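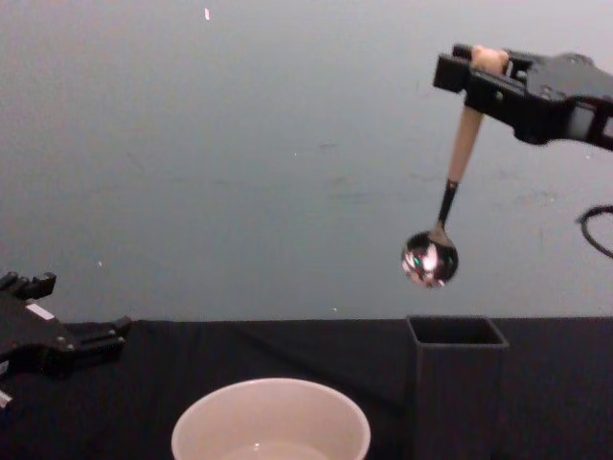
A spoonful is a spoonful, one early reader of these files wrote back, and anyone who needs a table of them should cook more and type less. We left that comment in the project notes and kept typing. The same reader then sent in a list of corrections, most of them good.

Gedis: spoon and cup measures in community cookbooks

README for the main release. Last edited Mon 22 February.

What it is

Gedis is a plain table of recipes copied out of 26 community cookbooks, the kind with a plastic comb binding and an ad for a hardware store inside the back cover. It has 2,405 recipes, one per row. For each one we recorded the title, the ingredient lines exactly as printed, and any measure that depends on a spoon, a cup, a glass or a hand. Method text is left out except where it changes an amount ("add the rest of the flour").

It was put together to check a claim that gets repeated in a lot of food writing: that home recipes got more exact over the years as printed measuring sets became common. We don't think the claim has been shown. We also don't think Gedis settles it, and if you see it quoted as though it does, please be suspicious.

Where the books came from

Most were bought in boxes from the Skurnora book sale, and the rest came from people who heard we wanted them. That is a terrible way to draw a sample. Books that end up in a sale box are the ones somebody kept for a long time and then stopped wanting. The heavily used ones tend to fall apart and get thrown out, and they are probably the ones you would most like to read.

A large share were printed by Raudsepp, a small job printer that gave church groups and clubs a blank form to fill in. The form had ruled lines for ingredients and the abbreviations already explained at the top. So when a Raudsepp book says "tsp." all the way through, you may be looking at the printer's taste. The column "printer" is there so you can take those rows out. Please try your analysis both ways before you tell anyone what you found.

Columns

book: short code for the cookbook
page: as printed, or blank
title: as printed, spelling and all
section: the book's own heading, such as Breads or Salads
line: one ingredient line, with several separated by a vertical bar
measure_raw: the measure words alone, as printed
measure_group: our grouping (level, heaped, rounded, plain, vague)
printer: name if given, otherwise unknown
note: anything odd

On measure_group

Trust this column the least. "Level" and "heaped" are easy, because the recipe says so. "Plain" means the recipe says "spoon" or "spoonful" and stops there. "Vague" holds everything from "butter the size of an egg" to "enough milk."

Two people coded every row separately and then compared. They agreed most of the time on the easy groups, as you would expect, and that agreement should impress you very little. On "rounded" they fought. One coder read "a good tablespoon" as rounded, and the other read it as plain with a friendly adjective. We ended up putting it in plain and writing "good" in the note column. You are free to move it back.

Milliliters are missing on purpose

People keep asking for a column with every measure converted. An older table called Rumel did that, and it is still passed around. It gives a dessertspoon to two decimal places. We could not find where the number came from, and the table doesn't say. A kitchen spoon in one house may hold a good deal more than the one next door, and a cook who grew up with hers had no reason to care. If you convert, say which value you used and don't call it ours.

Known problems

Doubled recipes. Clubs borrowed from each other and from the backs of packages. The same molasses cookie turns up under several titles. We marked the copies we caught, and there are surely others.

Dates. Many of these books have none. We guessed from ads and phone numbers in an earlier draft, then took the guesses out when we saw them being used as facts.

Section headings. One book files its meat loaf under Salads. We left it there.

Handwriting. Changes written in by an owner ("more salt," "NO") are in the note column only. They may be the best evidence here of how anybody cooked, and they are too few to lean on.

Blank measures. A blank in measure_raw means the line had no spoon, cup, glass or hand in it. It does not mean the cook used none.

What we would not use it for

Averages by year, for the reason given under Dates. Claims about how a region cooks, when the books mostly passed through a single sale. Filling in the missing amounts in some other old recipe. Health or nutrition totals of any kind.

It is fair material for looking at wording, for teaching people how messy a table can get, and for finding a decent corn relish.

Changes

The April release will fix the page numbers in the two books that were bound out of order. No new books will be added until the copied recipes have been gone through again.

Corrections

Send the book code, the page and the line as printed. A scan helps. "My grandmother did it differently" is interesting to read, but it won't change a row.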